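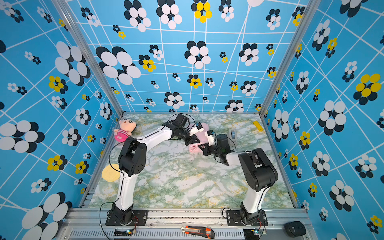 Cloth swap is back at Farkell

June 25, 2022

Good news for anyone with an overflowing linen drawer: the cloth swap is on again! We last ran it in January and almost 100 pieces changed hands, so I've been looking forward to this one. Bring your bags, napkins and table cloths clean and folded, please (I spent a whole evening refolding last time and I'm not doing that again). 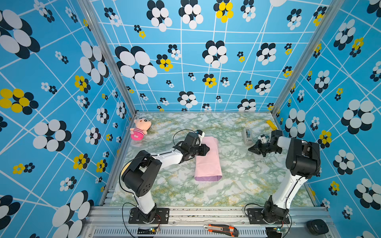 Pink went fastest in the winter, so if you have any to spare, bring it along. Kálmán Lengyel is after lavender for his long table at Georgiou and will trade 3 good dish towels for a decent piece. Creases are fine by him, he irons everything anyway. And yes, the bright blue walls with the big flowers are staying. I love them!
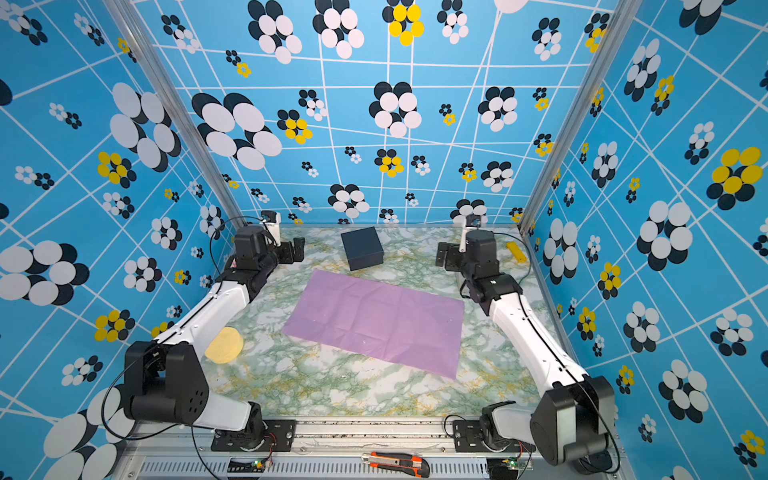 Where to drop things off

Leave your bundle at the Jedard counter with your name pinned to it. Questions go to me on extension 3232.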